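Community > Local News > Emergencies & Weather

Honinano ridge fire, are they letting people back or not

ridgerat60
Anyone know if Gebru Road is open yet? Got the text to leave at 11 last night, grabbed the dog and the meds and went. County page hasnt changed since. Staying with my sister, no news, going nuts.

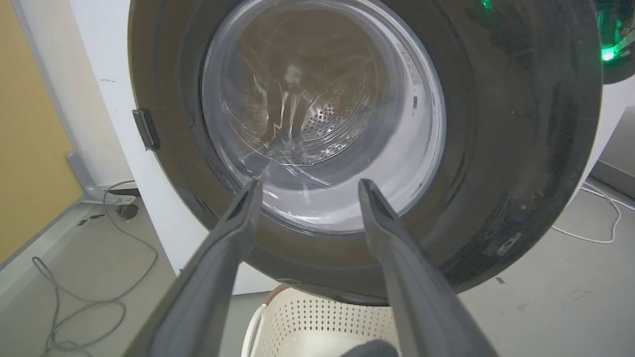 Posted by Nelly Escobar, 14/02/2018

Gebru is closed at the bridge. Deputy turned me around this morning. Lower end is fine, power's out, lots of ash. 333 acres was the last number I heard and they had the east side lined.

tmack_istix
333 was yesterday. Its bigger. And the east side is NOT lined, I can see smoke from Istix right now.

Nelly Escobar
Smoke isn't fire. Crew boss told us at the school it was lined. They're mopping up in there. 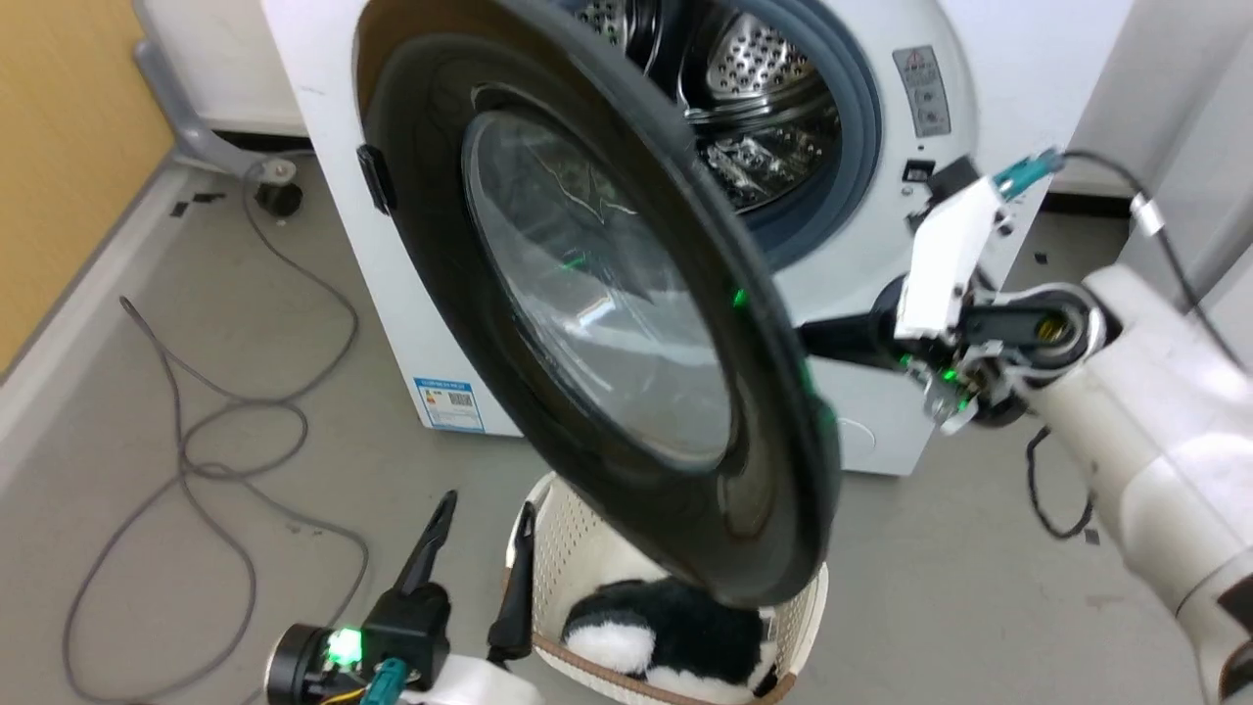 Also the school has cots and showers for anyone who needs them, use the gym door. Bring your own towels, they ran out. Dogs ok if leashed, cats in carriers.

ridgerat60
Thanks Nelly. Did you see the blue house past the mailboxes?

Nelly Escobar
Couldn't get that far, sorry. Wind was going the other way tho.

plirorine_pete
Same mess as December. Told to leave, sat in a parking lot 15 hours, house never in danger. I stayed put this time. Hoses out, gutters clean, fine.

tmack_istix
Good for you Pete. Then somebody has to drive up and get you when the road goes. One way out of Plirorine, you know that.

plirorine_pete
Been here longer then the road has. My call.

ridgerat60
Can you two do this in another thread. Bridge still closed? Anybody?

tmack_istix
Still closed. Scanner says residents with ID maybe tonight, lower end only.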